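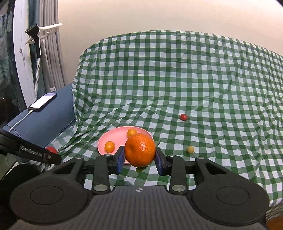 Does leaving the leaf on a mandarin really keep it fresh longer, or is that just a way to charge more? The produce place in Gendale has started selling them both ways, and the ones with a leaf or two still attached, like mine with the green leaf poking out from under it, cost 20 cents more apiece. The sign says "leaf on for lasting freshness." My mother-in-law swears by this and won't buy them any other way. I've bought both kinds since February and I can't say I've noticed anything except that the leaves end up on my kitchen floor. I'd like to hear from somebody who grows them or has worked in a packing house, if there's anyone like that here. Please don't just tell me that natural is better.

Asked by Mastlow, 23 October 2006
478 views, 3 answers

Answer 1 (marked as best by the asker)

I picked and packed citrus for a good many seasons, and I'd be careful with that sign. A leaf doesn't feed the fruit once it's off the tree. It loses water a lot faster than the peel does, and some of that water may come out of the fruit. We clipped nearly everything short, right down at the button, so the stems wouldn't poke holes in the fruit next to them in the box. Holes are what get you mold.

What the leaf can do is tell you something about when the fruit was picked. Leaves go dull and curl up at room temperature in a few days. If the leaf is green and still bends, there's a fair chance the fruit hasn't been sitting around long. But a store can mist them, and cold storage slows everything down, so I wouldn't bet much on it.

There's another reason some loose-skinned kinds get sold with stem on. If you pull them off the tree by hand, the peel tears at the top. Clipping avoids that, and if you're clipping anyway you can leave a leaf and call it fancy. Where you live may matter too, as some growing areas don't allow leaves on fruit going out because of insects and disease.

If you want them to last, take the leaves off, snip the stem close, and put them in the crisper drawer in a bag with some holes in it. Pull out any soft ones right away. Pick the heavy ones. Shiny skin doesn't tell you much, a lot of it is wax.

Answer 2

Lưu here. My family always buys them with leaves for New Year, it's for luck and it looks nice on the table. I never heard it was about freshness. They do taste better to me but we only eat them once a year so maybe that's why.

Comment from Mastlow: Fair enough, I'd pay extra for that. I just don't want to pay extra for a claim on a sign.

Answer 3

100% true, they last way longer with leaves. The leaf keeps making sugar. People have known this forever, I read that growers were shipping them with leaves in 1754 and they didn't have refrigerators!! My last bag from Drinis was good for weeks.

Comment from Mastlow: Read it where? And did you have a bag without leaves to compare it to, kept in the same spot? A leaf in a dark drawer isn't making sugar out of anything.

Comment from Drinis customer: the bags I get from there don't come with leaves

Comment from Answer 1: Whatever they shipped back then, plenty of it would have spoiled on the way. I'd want to see how much before I copied them.

Comment from Mastlow: I'm going to put three of each in the crisper and write the date on the bag. Will post if there's any difference.

Related questions
Why do some mandarins puff up under the peel?
Can you freeze orange zest?
Is the wax on store lemons safe to eat?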